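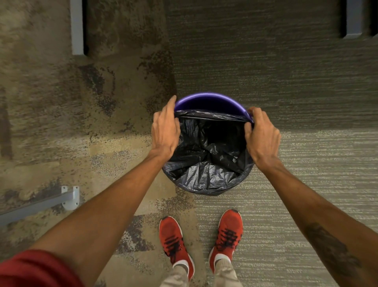 Minutes, chore automation group, March

I'm typing these up from my own scribbles, so shout if I got you wrong!

We started with the floor-sweeping unit from Nestier, and everyone's happy with it (it only got stuck under a desk 3 times). Then on to trash, and that took most of the hour. Clemetti says their arm can change a liner. We watched their clip twice and I'm still not sold. It got the bag open all right, but the plastic kept folding back on itself at the rim, and the arm just sort of patted at it. 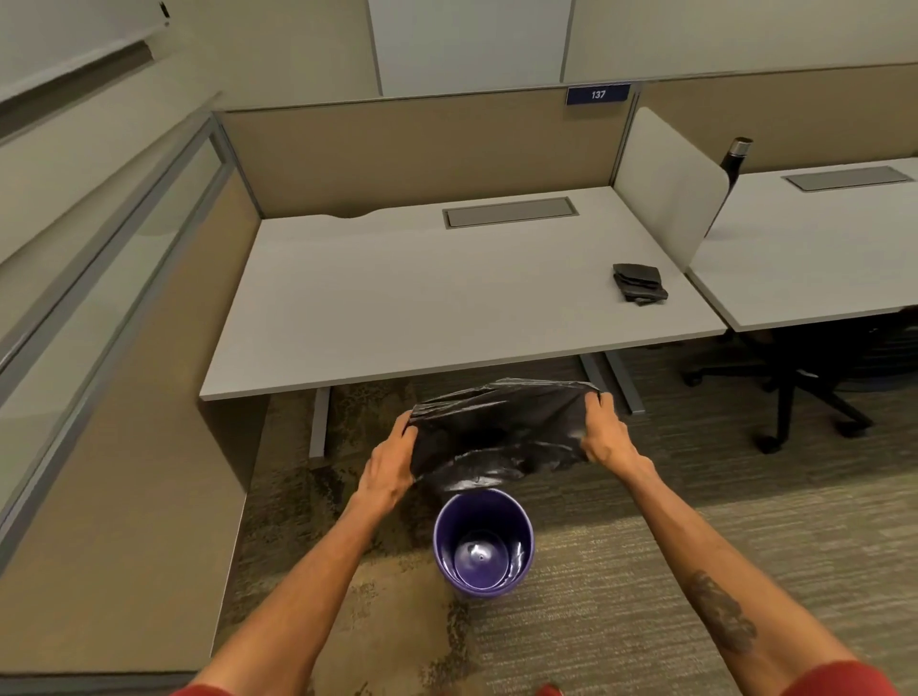 Somebody said we should simply buy stiffer bags, and I kind of love that idea. Opoku quoted 544 dollars for a month's trial of theirs, bags not included. We agreed to ask for 21 days and see what they say.

Zurnlow's folding demo got pushed to next time. Going by their sheet it did 300 towels, but no word on how many needed redoing, so I'll ask.

For now people keep doing the liners. I'm booking the room again, same time, 2 p.m.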